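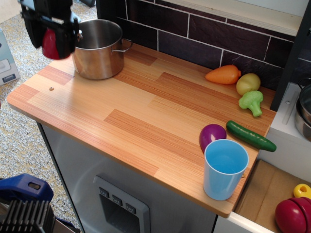

Wenberg Toy Works open day: two tours, one very long line for pretzels

7 July 2026
By Silvan Zaugg

I have been meaning to get to the Wenberg open day for years, and every year something comes up. A wedding, a dead car battery, a kid with pinkeye. This time I put it on the calendar back in May and told everyone in the house that nothing was moving it, and off we went, me and my two girls and a cooler of sandwiches that leaked all over the back seat.

If you don't know Wenberg, they make play furniture. Kitchens mostly, plus workbenches, market stands and a little post office counter that my younger one has wanted since she could point. The factory is out past Rutherford on the old mill road, and the parking is a field. Wear real shoes! I saw a woman in white sandals coming back across it and my heart went out to her.

You get a paper wristband at the gate, and the color decides which tour you're on. We got green, which meant the cutting hall first. Our guide was Santosh Vishwakarma, who has worked there long enough to have done nearly every job in the building, and he was great with the kids. He let them hold offcuts and guess which part of a kitchen they came from. My older daughter got a curved piece and said it was a boomerang, and he told her that was a better idea than the real answer (it was the corner of a shelf).

The cutting hall is loud even through the ear protection they hand out. Sheets go in one end, parts come out the other on carts, and each cart has a handwritten card clipped to it. I asked why handwritten, in a place with that many screens, and Santosh said they tried printing them and people stopped reading them. I loved that.

After that comes edging and sanding, which I expected to be dull and which turned out to be my favorite part of the whole day. There's a person at the end of the line who runs a bare hand along every single edge. Every one! The day we were there it was a man named Cyrill Plattner, and he let the kids try to find the rough spot on a test board. It took my younger one 3 tries and she has been checking the edges of our dining table ever since. 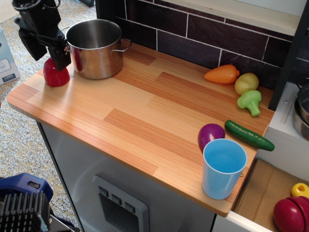 Anyway, on to the finishing room, which you only see through a window. They spray in there, so no visitors. There was a display outside with old color cards going back to the beginning of the company, and I could have stood there for an hour. The avocado green! The mustard! I grew up with a mustard play stove and I'm not ashamed to say I got a bit misty.

Packing was the last stop. Everything ships flat, and they had a race going where two families at a time put together a stool with a wooden mallet. We came in dead last. The family that beat us had clearly done it before – the dad didn't even look at the sheet.

Lunch was in the yard, and this is where I have complaints. There were 4 food stalls and one of them ran out before noon. The pretzel line went past the loading dock and around the corner, and we stood in it for long enough that my girls made friends, had a falling out and made up again. The lemonade was good, though. Eat early or bring your own (in a better cooler than mine).

The factory shop is small and a little wild on open day. They put out seconds at half price, mostly things with a scuff or a slightly wrong shade, and people go in with a plan. I did not have a plan. We came home with a cash register with no box, a bag of leftover knobs and a Folo delivery cart, which is a newer line they sell under its own name. The post office counter was sold out, and I'll be hearing about that until Christmas.

Tour two, for the people who still have legs, is the old part of the building, where they keep one of everything they've made. We got in on the last group. It's just shelves and shelves, no signs to speak of, but the woman at the door will answer anything you ask her. Go if you can.

Entry is free, kids have to be with an adult, and strollers are fine everywhere but the upstairs gallery. We left at closing with sawdust in our socks.

Comments

Ynyr Ruddock
We were on the blue tour and never saw the edge sanding! Now I'm mad. Did you have to ask for it?

Silvan Zaugg
No, it was just part of green. Ask at the gate next year if you can swap.

Valentin Schwaiger
My mother still has one of the mustard stoves in her attic. Both knobs are missing, so thanks for the tip about the bags in the shop.

Contact | Copyright Silvan Zaugg | Back to top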